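Getting clay out of a wicker basket, and keeping it out

Crafts and Hobbies > Clay and modelling

Rahel Brunner

I run a small after-school clay table on Tuesday afternoons and I need some advice on storage. We use an oil-based modelling clay that doesn't harden, in white and a pale yellow. I have been keeping the lumps in a wicker basket between sessions. It was my mother's bread basket and it is a good size to carry in one hand.

The trouble is that the clay goes into the basket soft and picks up whatever is in there. After a few weeks the lumps have little bits of cane in the underside, and the basket has clay in the weave. In August the room gets warm in the afternoon and it is worse. I scraped it out with a toothpick last time and spent most of an evening at it.
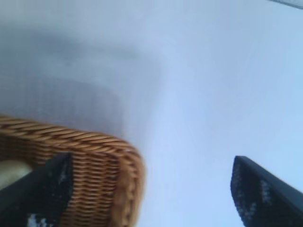 My first question is about cleaning. I have read that you can wash wicker in the sink, and I have also read that you should never get it wet, so I don't know who to believe. The floor of the basket I can reach with a brush. The sides are harder. The rim is a thick braid, twisted like rope, and the clay sits down in the grooves between the twists. Under the rim the weave is a lot narrower and tighter, and a toothpick only just goes in. I don't want to snap anything.

My second question is whether I should be using a basket at all. A friend told me to get a plastic tub with a lid and be done with it. I have nothing against tubs, but the kids like the basket. They know the clay goes back in it at the end and they do it without being asked, and I would like to keep that going.
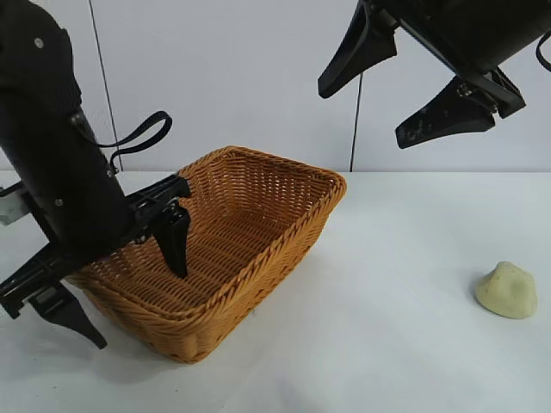 The basket, with a lump of the yellow on the table beside it.

Things I have tried so far: a tea towel in the bottom (fluff all over the clay), paper towel (stuck and tore), and baking paper cut to size. The baking paper was the best of them but it slides up the side as soon as someone drops a lump in, and then the clay ends up under the paper.

I should say I don't know if the basket has a finish on it. It is older than I am.

Hongjun Mao

I have cleaned clay out of a few baskets, so I can help with the first part.

Do it cold. Oil clay smears when it is warm and comes off in crumbs when it is firm. Put the whole basket in a plastic bag and leave it in the freezer for an hour. If your freezer is too small, leave it outside on a cold night, or put ice packs inside the basket and wrap a towel around it. When it comes out, work quickly. Use an old toothbrush with stiff bristles and brush along the strands. If you brush across them you lift the ends and that is how you get splinters.

For a braided rim I use a wooden skewer with the point cut off and the end sanded flat. Follow the twist of the braid and push the clay out toward the outside edge. Don't lever against a strand, cold cane is a bit more brittle than usual. If something doesn't want to move, leave it, let the basket warm up, and chill it again another day.

After that there will be a greasy film. Wipe it with a cloth that has a drop of dish soap on it and has been wrung out properly. Go over it again with a clean damp cloth and then stand the basket somewhere airy, on its side so the underneath dries too. A damp cloth will not hurt it. Soaking is a different matter, and with an old basket that may or may not be varnished I would not do it. Try the cloth on the bottom first. If colour comes off on the cloth, stop there.

The other thing that works is using the clay itself. Take a clean, cool lump and dab it on the bits that are left. Clay sticks to clay better than it sticks to cane. Throw that lump out afterward, it will be full of rubbish.

I would not use white spirit or any other solvent on something children handle.

rovorow64

just get a tub. 7 bucks. wicker is for bread

Jiang

Keep the basket if the kids use it. The answer is a liner that fits and doesn't move. I sew liners for bread baskets and the same thing works for clay, you only need to change the fabric.

Use oilcloth or a wipeable tablecloth offcut, shiny side up. No fluff, and the clay peels off it. Measure the floor inside, then measure up the wall, over the rim, and down the outside by the width of your hand. Cut one piece for the floor and one long strip for the wall. If your basket flares toward the top, don't cut the strip straight or it will be tight at the rim. Cut it in four panels, each one wider at the top than at the bottom, and join them at the corners. Make a paper pattern first. My first one had no pattern and it looked like a shower cap.

Fold the top edge over and run elastic through it. The elastic goes outside, under the braid, and the braid stops it creeping up. That fixes your sliding problem and it also covers the rim, so there is nothing for the clay to get into.

If you don't sew, put a silicone baking mat on the floor of the basket, cut a little oversize so the edges press against the wall. It won't protect the sides but most of the mess is at the bottom anyway.

Rahel Brunner

Thank you, this is very helpful. I did the freezer this morning. An hour was not quite enough for mine and I put it back in, but after that the bits came away from the floor of the basket with the toothbrush and no scraping. I used the skewer on the rim and got nearly all of it. There is one corner I gave up on.
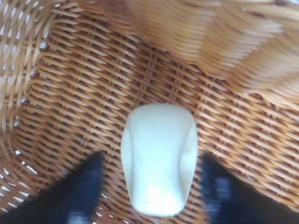
No colour came off on the cloth, so I wiped the whole thing down and it is drying on the back step now. I have a baking mat I can cut up for this week. My neighbour has a sewing machine and I will ask her about the liner, with the four panels. Does the elastic need to be wide, or is the thin sort fine?

Jiang

Thin is fine. I use 10 mm. Make it a bit looser than you think, old rims don't like being squeezed.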